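Home Essays Archive About Contact

Bring Back the Deposit, and Make It Hurt a Little

February 27, 2019

I grew up taking bottles back to the store for nickels, and I was good at it. My brother and I had a wagon and a route, and by the end of August we usually had enough for a movie and a bag of something sour. So yes, I'm biased. I think every state should have a bottle deposit, and I think five cents is a joke.

I live in Javthorpe now, where there's no deposit at all. You finish your water and the thing in your hand is worth exactly zero. You'd like to do right by it, but the recycling can is at the other end of the parking lot and the trash is right there — you know how this goes. I've done it too!

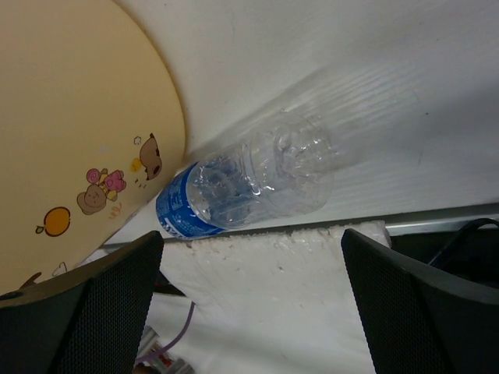
What a nickel used to buy

My main gripe with the old deposit is that the number never moved. A nickel meant something when I was nine. I could get a piece of gum with it, maybe two if the guy at Sasano Market was in a good mood. Now I walk past nickels on the sidewalk, and I bet you do too. Make it a quarter and I'd start picking up bottles again tomorrow, at my age, with my knees.

My neighbor Zeeshan Satti thinks I'm nuts. He says it's a tax on people who are already stretched, and that curbside pickup should be enough. We've argued about this over the fence for two summers. I'll give him part of it: if you can't easily get back to the store, a deposit really is just a price hike. So put return spots where people already go, like bus stops, laundromats and the school. And curbside only helps with what gets drunk at home, when most of what I see on the Mendenico trail got drunk on the trail.

Last spring I walked that trail with a trash bag and came home with roughly 200 containers. It took me 19 trips to the bin to get rid of them all (small bin, bad planning). At a quarter apiece that's fifty bucks, and I'd have had to fight the neighborhood kids for every one of them, which is how it ought to be. 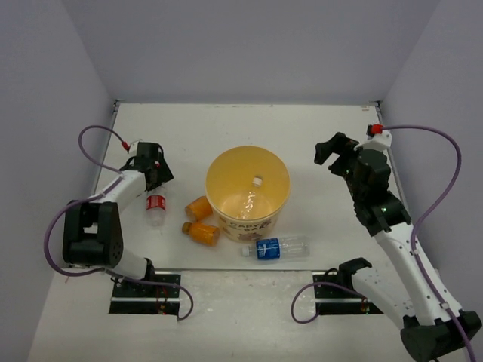

Water bottle in a yellow bucket, two orange ones beside it.

The stores will complain. They always say it's sticky and it takes up space, and they're right, it is and it does. The back room at Sasano smelled like old root beer my entire childhood. Pay them a couple of cents a bottle for the trouble and I suspect the smell gets easier to live with.

I'm writing to my state rep this week. If you live around here, write to yours and ask for the quarter. They'll probably give us a dime, and I'd take it.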